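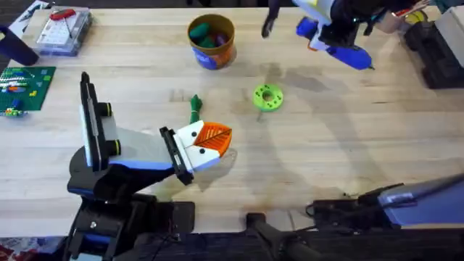 Ribbed fingers are fine for fruit and a waste of money on hand tools, went a comment under our controller roundup, and anyone lifting a glue gun or a screwdriver should stay with flat rigid jaws. The comment drew more agreement than we expected. We had a set of Kureck ribbed fingers on order at the time, so the claim became the starting point for this review.

Kureck Ribbed Finger Set, reviewed on a two-arm bench
August 20, 2020

What is being tested

The Kureck set replaces the fingers on a parallel gripper. The gripper body, motor, and wrist stay as they are. Each finger consists of a white base block and an orange ribbed pad with a dark inner gripping edge. The ribs are meant to let the pad give when something presses on the gripping side, so that the tip bends toward the load and the contact area grows.

The price is $1,695 for enough fingers to equip both arms, plus one spare pair. Kureck rates the pads for 3,000 full closures before replacement. Spare pads can be ordered without the base blocks.

Our comparison was a set of Saster flat fingers, the type most people in the comment thread seemed to have in mind. Both sets were run from the same Leclerc controller, with the same closing speed and the same motor current limit. We did not retune between sets except where noted.

Installation

The base blocks go on with screws, and access is good from the upper face. The supplied driver is too short to clear the wrist, so plan on using your own. Swapping both arms took most of a morning, and the greater part of that was calibration.

The open width changes slightly with the Kureck set. The controller's stored zero will be wrong, and the pads will press into each other at the closed position if it isn't reset. On the Leclerc this is a matter of jogging the fingers until the dark edges just meet, saving that value, and repeating for the second arm. The Kureck manual covers this in one line on the last page. It belongs on the first.

One complaint about fit: the pads slide onto the base blocks with very little play, and the first pad we mounted sat at a small angle until we pulled it off and reseated it. A locating mark would fix this.

Test method

Work was done by teleoperation, with an operator driving both arms and a wrist camera on each. We logged 651 grasps with the Kureck set over the test period, then ran the Saster set through a shorter version of the same list. Objects included bench tools, small printed parts, and soft goods. A grasp was scored as good if the object was lifted, carried across the table, and set down without being regripped. A grasp that held but rotated was logged separately.

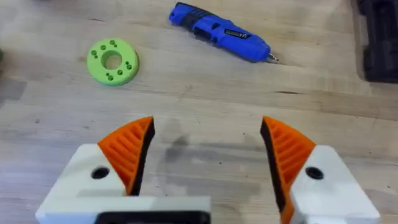 Lighting was left as it normally is in the room, and the table was not covered. Some reviewers use a rubber mat, which makes every gripper look better on thin parts because the fingertips can push down into it. Bare wood is a harder test and closer to what most benches have.

Results by object type

Power tools and glue guns. The Kureck fingers did well, which goes against the comment quoted at the top. A tool body with a curved grip tends to touch flat rigid jaws along a narrow line, and the tool then swings around that line as the arm moves. The ribbed pads wrapped far enough to stop most of this. Tools held near their center of mass stayed put. Tools held near one end still drooped, and the droop was worse than with the Saster fingers, for the plain reason that the pads bend under load. Grip location matters more with this set.

Flat printed parts. Weak. A thin ring lying flat on wood has to be taken by its edge or through its hole, and the pads give at the moment the tip needs to stay stiff. The operator can work around this by approaching at a steeper angle and lowering the current limit until the tips slide under. It is slow. The Saster fingers were clearly better and needed no special approach.

Small bricks. About even for loose bricks. For pressing one brick onto another, the rigid fingers won by a wide margin. A compliant pad absorbs the push, and the brick ends up tilted on its studs.

Cloth and soft objects. The best category for the ribbed set. Pinches held, and there was less need to drive the tips hard into the table to gather material. We would choose the Kureck set for this work without much thought.

Cylinders. Good when gripped across the axis. Along the axis the pads offer no particular gain over flat fingers.

Effect on the operator

The pads cover part of the wrist camera's view. With the fingers wide open the space between them is clear, and the pointed tips serve as a usable aiming reference. As the fingers close, the ribs come into the picture and hide the sides of the object. Operators who rely on the wrist view alone were slower in their first sessions and mostly recovered later. A fixed camera over the bench removed the problem.

Force judgment is another matter. With rigid fingers, the motor current rises sharply on contact, and the Leclerc readout makes this easy to see. With the Kureck pads the rise is gradual. Operators tended to overclose, which does little harm to the object but adds wear to the pads. We ended up setting a lower current limit for the ribbed set and left it there — the one change we made to the controller setup after calibration. 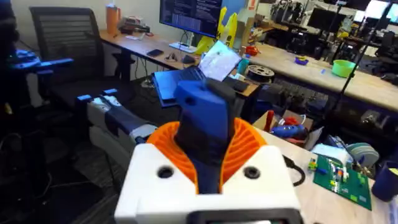 Wear and repeatability

We are nowhere near the rated closures and can't confirm the figure. What we can say is that the inner edges picked up dust and needed wiping to keep their hold on smooth plastic. A dry cloth was enough. One pad developed a slight permanent bend after being left closed on a tool overnight. It still works, but the tips on that arm no longer meet evenly, and the closed zero had to be set again.

Repeatability of the tip position under load is poor compared to rigid fingers. Anyone running scripted motions that depend on tip position should account for this or avoid the set. For teleoperation the operator corrects for it, usually without noticing.

Mixed setup

For the last part of the test we ran a ribbed set on one arm and flat fingers on the other. The ribbed side held the tool or soft part, and the flat side did the pressing and edge picking. Throughput on assembly tasks was better than with either matched pair. The Leclerc allows separate current limits and zeros per arm, so nothing prevents it. Check that your own controller does the same before splitting sets.

Verdict

Recommended for benches that handle tools and soft goods under operator control. Not recommended as the only fingers on a bench that does flat parts or brick assembly. At $1,695 the set is expensive for owners of a single arm, and Kureck does not currently list a half set. The spare pads ship separately and ours arrived 4 days after the main box.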